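Home Features Workshop Standards Back issues Subscribe

A written rule for every small thing

When Elin Price came to Clurkasell, the instructions for recording household tasks with hand-held grippers filled 53 pages. Few people had read them to the end. She asked the operators which rules they really used, and the answer was a short list that somebody had written on the back of a door.

The list is now the first page of the Terness guide, which the company gives to each new operator. Clearing rubbish from a table into a bin is the task used for training. It looks very simple, and for this reason people become careless with it. 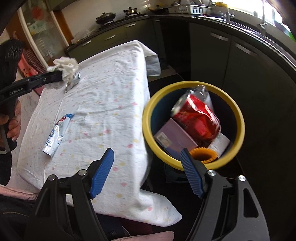

The guide says that an object must be held until it is over the opening of the bin, and then released. Throwing is not permitted, even from a short distance. Le Goff, a partner firm, wanted to allow it in order to save time. In March the two sides compared their recordings and Le Goff accepted the stricter rule.

Price is more severe about the fingertips. The pads must be inspected before each session and wiped after contact with food. "A dirty pad changes the grip," she told me, "and the operator's hand corrects for it without thinking. Then we have recorded the correction, and we do not know it."

Another rule concerns the bin. It may be filled in any order, but it must not be rearranged during a recording to make the next drop easier.
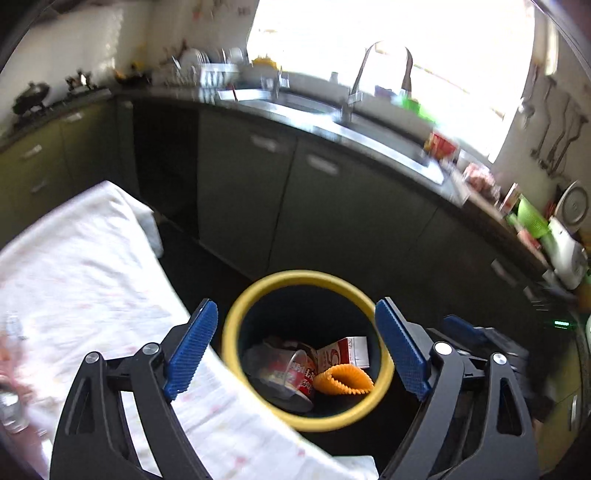 What is kept and what is refused

At Voment, where the recordings are checked, almost 77 in every hundred are accepted. The others are marked with a reason and returned to the operator, who has the right to answer in writing.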